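Property Check Sheet — Drains, Gutters and Subfloor
Testholm House, 4 Perron Lane
Checked by: Isabelle Nguyen, Wandamer Property Inspections
Month: November
Present: tenant (ground floor only)

Key: OK = no action. M = monitor. R = repair needed. N/A = not fitted or not reached.

OUTSIDE

Front gutter, full run — M
Leaves and moss at the bay end. Brackets firm. Clear before Christmas if possible.

Rear gutter — R
Joint above the kitchen window has parted and there is a green stain on the brick under it. New seal needed, and the bracket to the left of the joint should be replaced at the same time.

Downpipes — OK
Rear pipe is newer than the front one. Both discharge into open gullies.

Gullies — M
Front gully slow to drain when tested with a bucket. Rear gully clear. Grid missing on the front one.

Airbricks — R
Two on the side wall are partly buried by the flower bed. Soil to be dug back so that the bottom of each brick is clear of the ground. Do not cut into the render while doing this.

Inspection chamber, side path — OK
Cover lifted. Benching sound, no standing water. Cover is heavy and needs two people.

Roof, from ground level only — M
One slipped tile near the chimney on the north side. Not visible from the road. Flashing looks tidy as far as it could be seen.

UNDER THE FLOOR

Access — OK
Hatch in hall cupboard. Crawled as far as the dining room wall. Past that point the gap drops below 300 mm and it was not entered, so the area under the rear extension is N/A on this sheet.

Joists — M
Readings were fine at the front. Higher along the side wall, in line with the buried airbricks. No soft timber found with the probe. Take readings again once the soil has been moved.

Debris — R
Old lath, offcuts and a roll of carpet left under the hall. Remove.

Pipework — OK
No drips at any joint reached. Lagging missing on the last stretch before the kitchen.

INSIDE

Kitchen sink waste — OK
Trap tightened during the visit.

Bathroom extractor — R
Runs but hardly pulls. The duct is a Trovon flexible type and has sagged in the loft, so water can sit in the low point. Support it or change it for rigid duct. Quote reference 1199 covers this work.

Back bedroom, outside wall — M
Light black spotting behind the wardrobe, low down. Wiped off easily. Wardrobe to be pulled forward to leave an air gap. The tenant dries washing in this room and has agreed to keep the window on the latch.

Loft insulation — OK
Even cover, eaves not blocked.

Smoke alarms — OK
Both sounded on test.

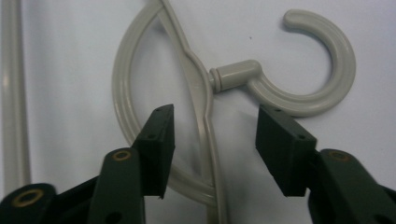

Light grey plastic hanger, detail of ring and swivel neck.

COMMENTS

The rear gutter and the airbricks come first. Both are small jobs and the gutter can be done from a tower in a morning. The front gully can wait for the next drain visit — just fit a grid in the meantime.

Owner asked whether the side wall needs a chemical damp course. I would not spend money on that until the soil is down and the joists have been read again. Allow 8 weeks between the two.

Extension subfloor: if the owner wants it looked at, a board will have to come up in the dining room. Please get the tenant's agreement in writing before booking.

Copy to owner and letting agent.

I. Nguyen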